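Hand-Held Grippers for Recording Folding: Building a Pair in a Shared Workshop

April 27, 2018

This page covers the pair of hand-held grippers we use at the Fondesard workshop to record cloth folding. You hold one in each hand and fold a shirt with them, and the recording is later used to teach the arm project, which we call Kaimal. The steps below assume the housings are already printed and the electronics are in.

1. Fit the fingers

Lay out both fingers and all the links before you start. Each finger is a chain of stiff segments, and the left and right chains mirror each other. Put the hex screws in by hand first, then tighten them a little at a time, going from the housing toward the tips. If you tighten one side all the way before starting the other, the tips will meet off center.

Work the fingers open and shut 20 times and check the screws again. We use a weak thread lock on the two nearest the housing. The tip screws we leave plain, as those links come off often.

2. Cover the table

Cloth slides too easily on a bare tabletop. Spread a sheet over it, larger than the biggest thing you plan to fold, in a color that differs from the garment. It does not have to lie perfectly flat. Clip the edge if it creeps.

3. Try a pinch

Close the tips on a seam first. A seam is thicker than the rest of the shirt and gives the fingers more to hold. Lift the cloth a short way and let it hang. If it slips, check that the tips are parallel before you add any padding.

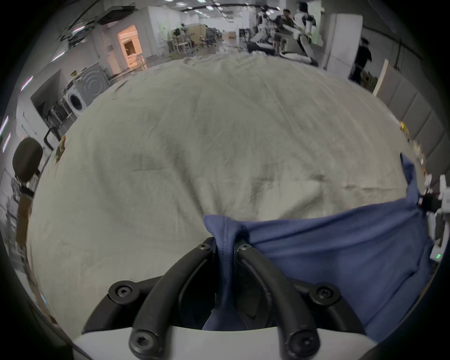 4. Pair the two grippers

Turn on both and start the Fulla logger on the laptop. Each gripper needs its own channel. We lost most of a session in November to two units set to channel 7, and the files could not be pulled apart afterward. Write the channel on a piece of tape if you share the tools with other members.

5. Make the fold

Flatten the shirt with your hands before recording. Take the lower corners, one in each gripper, and keep the edge between them tight. Raise both hands together, carry the edge over, and set it down before you open the fingers. Go slower than you would with bare hands — the fingers close with a short delay, and a corner dropped halfway spoils the take.

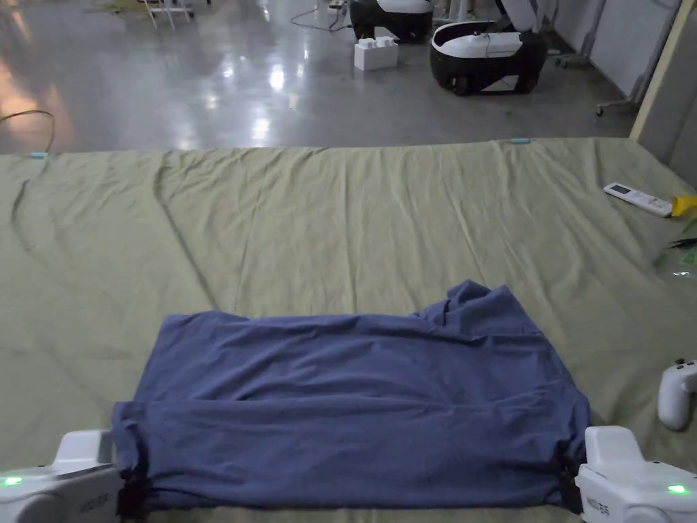
Save each fold as its own file and delete the bad ones the same day. Our first set had more than 200 takes in it and sorting them later was slow work. File names start with the garment, then the channel pair, then the take number.

6. Between sessions

Wipe lint off the finger tips and check the joints for play. Store the grippers with the fingers open. The Flodenano settings file for the current finger length is in the shared folder. If you change the links, measure again and save it under a new name.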